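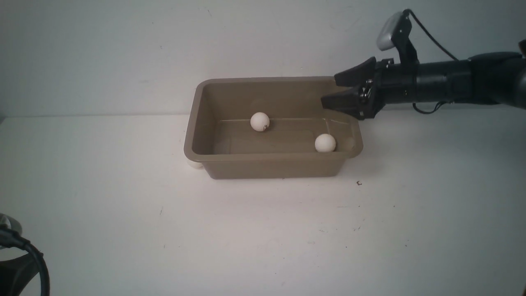 Fig. 1. Two balls in the tub, one beside it. Gripper open over the back right corner.

Verncombe Shared Workshop
Build Your Own Arm, Session 5: Picking Up Something Round
Notes by Maya Sabbagh, revised 2023-06-26

Bring your arm, your laptop and last session's calibration file. If you saved the calibration file on the workshop machine under the name "final_final", please come early and help Omar Moussa work out which one is yours.

1. Why a ball

In February we started this course with wooden blocks, and everyone went home believing their arm worked. Blocks are forgiving. They have flat sides, they stay where they are put, and a gripper that arrives a little late still gets its block. A ball leaves. Touch it with one finger before the other and it rolls off to the far side of the tub, and your program closes with great confidence on air.

2. Approach

Come in from above, jaws open wider than the ball. Stop over the tub and take a fresh reading from the wrist camera before you descend. The tub wall is the part people forget. In Fig. 1 the lower finger overlaps the rim from this viewpoint, so ask yourself whether you could tell clearance from contact using that view alone. Then look at the wrist view.

Set your descent speed to 20 percent. Those of you who prefer 53 percent may buy the next set of finger pads.

3. Cables

Leave slack at the wrist, then swing the base joint through its full range by hand, power off, and watch the loops. Scanlon's handout on strain relief is pinned by the door. It is four pages long and all of them are about one connector.

4. Exercise

Put three balls in the tub. Run 20 attempts and log each one as a pick, a miss or an escape. A ball that ends up on the table counts as an escape even if you were very close. Change one setting, write down which, and run 20 more.

Balls resting against a wall go in a separate column. The jaws need room on both sides, so try turning the wrist before you blame the camera.

5. For next time

Read the Jisden chapter on grasp angles, skipping the proof. Mail your log to Omar as a plain spreadsheet.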